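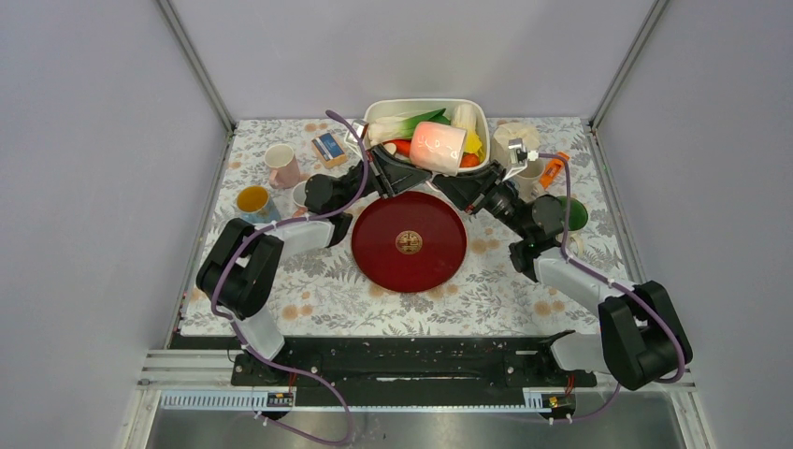
Two robot arms at a table with a flowery cloth. One has its gripper at the edge of a white basket.

How is a TV drama made?

A drama is a made-up story acted out for the screen. When the story is told in parts, each part is called an episode. A set of episodes is called a series.

It starts with a script. The script has all the words the actors say, and it also says where each scene happens. A page of script usually lasts a minute or so on screen.

Let's look at a series called Fernness. It is about two sisters who run a ferry on a cold lake. It has 4 episodes, and each one is 44 minutes long. The company that made it is called Vavitz.

Why aren't scenes filmed in order?

In Fernness the ferry office is in the first episode and the last one. Both scenes were filmed on the same morning. Moving lights and cameras takes a long time, so the crew finish everything in one place before they go to the next. Someone keeps careful notes on clothes and hair. If a coat is buttoned up in one shot, it has to be buttoned up in the next.

What happens after filming?

The editor picks the best shots and joins them together. Then music and sounds are added. Footsteps are often recorded again in a studio, where people walk on gravel or wood while they watch the film.

What are subtitles?

Subtitles are words at the bottom of the screen. They help people who are deaf, and people who speak another language. Fernness has subtitles in 21 languages.

Words to know

Cast: all the actors in a drama.
Set: a place built or decorated for filming.
Cliffhanger: an exciting ending that makes you want to see the next episode.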